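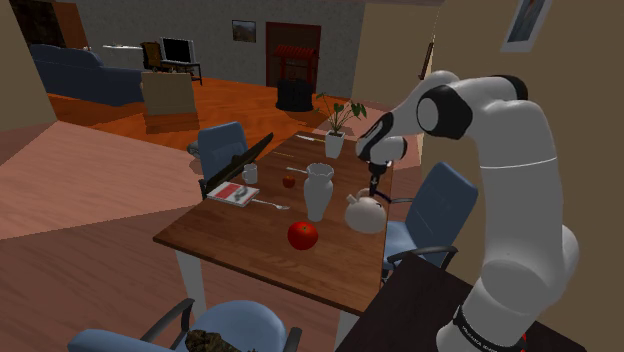

Training a machine to handle household objects has long required a laboratory, a patient staff and a good deal of broken crockery. At the Moulin research group, Valentina Villalba and Jacinto Carrillo have moved most of that work into simulation. Their method, Arkik, rearranges furnished rooms between attempts, changing where cups, fruit and cutlery lie and how the light falls.

The group generated 800 such rooms and held back 132 for testing. An arm trained on the full range completed over 500 test grasps before its first dropped teapot. One trained in only 4 rooms failed early and often. Dr. Villalba regards the gap as the main finding. Trials on physical hardware are to begin in March.

Contact the editors | © Brollitz Magazine | Back to top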